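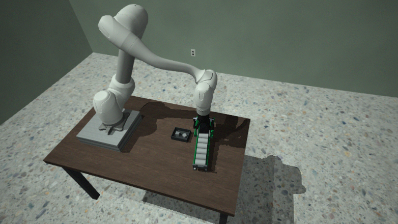
*Speckled terrazzo with muted green walls and a dark brown wooden table.*

# Living with terrazzo: your questions

We get a lot of mail at Helham Floors from people who have just moved into a house with terrazzo in it, or who have pulled up an old carpet and found some underneath (lucky you!). The same questions come up again and again, so we've put our usual answers on one page. If yours is missing, do write to us. We like these letters very much, and we answer all of them, though it can take a while in November when everyone wants their hallway done before the holidays.

## What is terrazzo made of?

Chips of stone, usually marble, set in a binder and then ground flat and polished. The binder is either cement, which is what you'll find in most older houses, or epoxy resin, which is more common in newer work. It's worth finding out which one you have before you buy anything to put on it. If you have the original paperwork, look there first, and if you don't, send us a close-up in daylight and we'll give you our best guess.

## What do I clean it with?

Warm water and a pH-neutral cleaner, and much less of the cleaner than you'd think. A mop that has been wrung out well is fine. Sweep or vacuum first, please - grit does more harm to a polished floor than nearly anything you could spill on it. We keep a small mat at each outside door at home and in the showroom, and shake them out a good deal more often than visitors expect.

## My grandmother always used vinegar. Is that really so bad?

We hear this one with great affection, and we're sorry to be the ones to say it, but yes. Marble chips and cement both react to acid, and over time the shine goes cloudy in patches. The same goes for lemon juice and most bathroom descalers. If you've done it once or twice, please don't lose any sleep. A light repolish usually brings the surface back.

## Can I put heavy furniture on it?

By all means. The floor itself can take it, but the polish can't always take being scraped, so put felt pads under every leg and lift things when you move them. Metal legs deserve a bit of extra attention, especially ones with squared feet, because the corners can dig in if the table gets dragged. Check the pads now and then. They pick up sand, and then you have a little sheet of sandpaper under each leg.

## What wall colors go with it?

Oh, we could talk about this all day. Our general advice is to get down on your knees and look at the chips, pick one of the quieter colors you find there, and go a shade or two softer for the walls. Muted greens are a favorite of ours, and dark wood sits nicely alongside them. Very bright white can make an older cement floor look a bit gray and tired, so try a large sample patch low on the wall, near the floor, and look at it in the morning and again around suppertime before you buy the whole can.

## Does it need to be sealed?

Cement terrazzo does, with a penetrating sealer. Epoxy terrazzo generally doesn't, though some owners like a finish coat for the look of it. In an ordinary family house we suggest a fresh coat of sealer every couple of years, and sooner by the kitchen sink. To test it, leave a few drops of water on the floor while you drink your coffee. If they've darkened the surface by the time you come back, it's time.

## There's a crack. Should I worry?

Usually not. Hairline cracks are very common in old floors and many of ours have been there longer than we've been in business. A crack you can catch a fingernail in, or one that seems to be getting longer, should be looked at. Mark both ends with a bit of painter's tape and see where they are in a few months.

## How much does repolishing cost?

Our minimum visit is $300, which covers a small bathroom or an entryway. A typical kitchen comes to roughly $500. We don't quote whole houses without seeing them, but the visit to measure is free within our normal area, and that includes Mastidside and the streets down by the water. Most rooms can be walked on in socks the same evening.

## Can you match chips for a repair?

Very often, yes. We keep 119 chip blends in jars along the back wall of the workshop, and people tend to stay longer than they'd planned once they start looking through them. Bring a loose piece if you have one, even a tiny one. The workshop is open until 7 p.m. on weekdays, and the side door is the one with the bell.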